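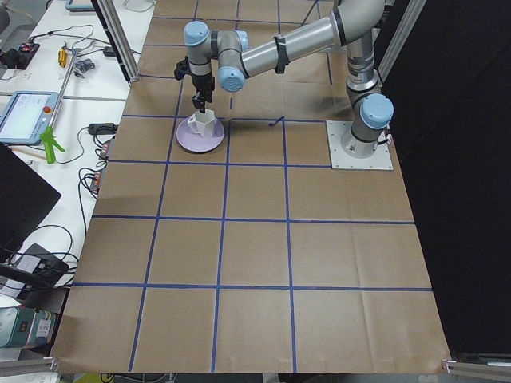
Ok quick one tonight, tea's going cold and I've still got lunches to do.

Cups. We have too many cups. I said in April I'd sort the kitchen before winter and naturally I started with the one cupboard that makes me want to lie on the floor. Pulled the lot out onto the bench and then ran out of bench. So if you're doing this yourself, clear a proper surface first. Brown paper over a table is the go, the thick kraft stuff off a roll. Tape it into squares and give every piece its own square. Sounds fussy. Isn't, really. Stops you stacking things back up into the same teetering piles you just pulled apart, and you can see straight off what belongs with what.

Painter's tape, by the way. Not packing tape. Packing tape takes the top off the paper when you shift a line, and you will shift a line. I got mine at Perrin, the hardware place out past the roundabout, same spot as the paper. The roll was creased all down one side from being jammed in the boot with the potting mix and it didn't matter a bit.

My rules, such as they are:

Cup goes on its plate or saucer while you decide. If it looks wrong on everything you own, off it goes.

Chip on the rim, out. Chip on the foot, can stay if you love it.

Mugs from conferences, out. Even the big one. (I kept the big one.)

White cups are the easy ones. A plain white cup with a bit of shape to it, panelled sides, smallish handle, will sit on pretty much any colour you put under it. I've come right around on lavender. Used to think it was a nanna colour and now I want the whole cupboard that way — white up top, lavender underneath, finished. Looks lovely against brown paper too, which got me wondering about brown linen for the table but one thing at a time.

The Hekach set is the sore point. Started as 12 cups, wedding present, and there are 2 left. Two! I know where one went (tiles, me, a phone call) and the rest is a mystery. Looked at replacements online and it was 82 dollars for a pair before postage, so no. The survivors live at the front now and get used every day. I'm done saving the good ones for visitors who ask for a mug anyway.

Indar stuff all went in the op shop box. Nice enough but the handles are so tiny you can't get a finger through, you have to pinch, and with a full cup of hot tea that's just asking for it. Somebody with daintier hands will be rapt.

Saucers I got stuck on. Half of them match nothing. Ended up keeping the ones with a decent raised rim becuase they do double duty, biscuits, teabags, a bit of cut up mandarin after school. The flat ones went. Flat saucers are a slide for spoons and not much else.

Going back in: heavy things low, daily things at the front, nothing more than two high. I bought those wire shelf risers from Isard last year and never took them out of the bag. They fit! Felt pretty smug for a good ten minutes, then opened the cupboard next door, where the plastic containers live. Shut it again.

Lids are next. Might need a bigger sheet of paper.

Right, lunches. Somebody remind me to take the op shop box out of the hallway before I break a toe on it, its been there since breakfast and I've already hit it once.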